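Long low bench in a meeting room, keep it or split it?

cestine_m
Posted Tuesday, 9.40 am
Hello all, hoping for some friendly advice. We've taken on a big bright room in Waltimdale for our community lunches, and it came with a very long, low bench, yellow wood-grain on top. I've grown fond of it, I must admit, but my co-organiser would like it gone by July and replaced with stacking chairs. Would you keep it?

Yimer17
Keep it! Children love a low bench, and so do people putting their boots on. We had one in our old hall in Boston and I still miss it. Is the top all one piece?

cestine_m
No, it's in planks laid end to end, and the one furthest off is paler than the rest, so I wonder if it was added later or has just had more sun.

Mesfin Tefera
I'm going to be the grump here, sorry. Low benches are miserable for anyone with bad knees, and my mother simply can't get up from one. Proper chairs every time. I'd also look hard at those seams before anybody sits across one.

cestine_m
That's fair, Mesfin, and I did think of the knees. We do have a white table with upholstered chairs round it, so nobody would be made to sit low down.
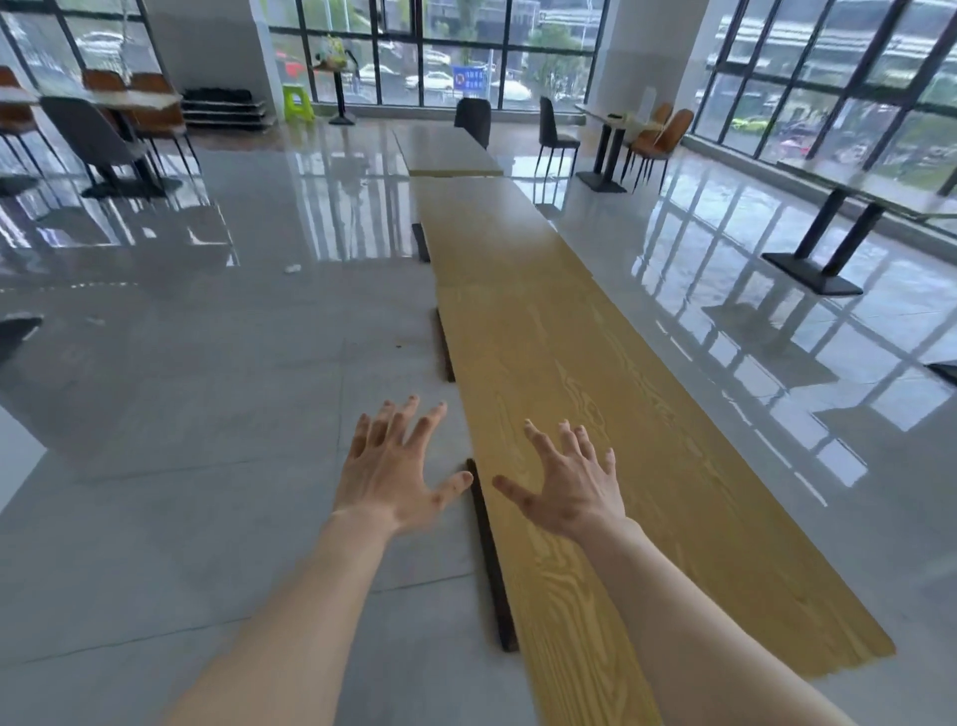
My worry is more the floor, if I'm truthful, as it's those big polished grey tiles and I can't bear the thought of scratching them every time we shift things for lunch. Would felt pads do, or do they just fall off?

Yimer17
Stick-on ones fall off, in my experience. Get the sort you tap in, and lift it with two people, please don't drag it!

Mesfin Tefera
Agree about the pads. Still say chairs.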